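Handout 6: Comparing hand controllers on the peg-and-ring board

Module leader: Csaba Fülöp. Bench supervision: Ohemaa Laryea.

6.1 Purpose

The session compares two controllers for a multi-fingered hand on the same small-parts task. Controller A (Mindale) closes every finger to a set position. Controller B (Ivis) closes to a set position but stops each finger when its motor current passes a limit. Arms, hands and board stay the same throughout, so any difference in the results should come from the closing rule or from the operator. The operator's share is dealt with in 6.4.

6.2 Set-up

Both arms work over one board placed lengthwise between them. Keep the black backdrop in place, as the head camera's exposure was set against it. Before each run, check that both hands clear the board at the home pose and that the cable on the right wrist has enough slack for a full turn. A tight cable shows up in the logs as a false rise in wrist torque and has spoilt runs in the past.

Parts are to be picked with the fingertips. A grasp that brings the part against the palm is recorded as a failed pick, even if the part is then placed correctly. 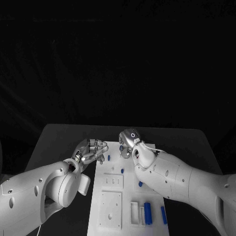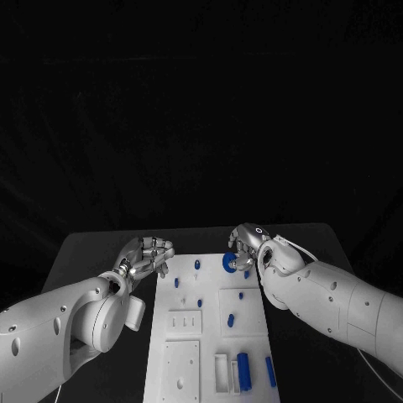
Figure 6.1. Both arms over the task board, right hand at the far end. Second picture: blue ring held upright between thumb and fingertips.

6.3 Procedure

Load the controller and run the finger zero routine. Set the arm speed limit to 12 per cent for the first approach and leave it there until the supervisor agrees to a change.

Start with the pegs. Approach from above with the fingers half closed, lower until the tips are level with the middle of the peg, then give the close command. Log the finger angles at the moment the command ends, then lift.

Rings come second. A ring is harder to pick because the fingertips meet a thin edge, and a small height error puts them on the board. Under Controller A this loads the fingers heavily. Stop the run if the current reading stays above the limit for longer than 2 seconds.

Each group completes 56 picks per controller. Change the controller at the halfway break only.

6.4 Treatment of results

Report the success rate for pegs and rings separately. A combined figure hides the effect we are looking for. Last year's set held 126 usable ring picks, and most of the gap between controllers came from the approach height and very little from the closing rule. Plot success against height error before drawing any conclusion about the controllers.

Operators improve quickly over the first few runs. Half the groups therefore begin with B. State your order in the report.

6.5 Reading

Arnardóttir, chapter on fingertip contact. The Droletwood bench notes cover the zero routine and the current limits for each finger.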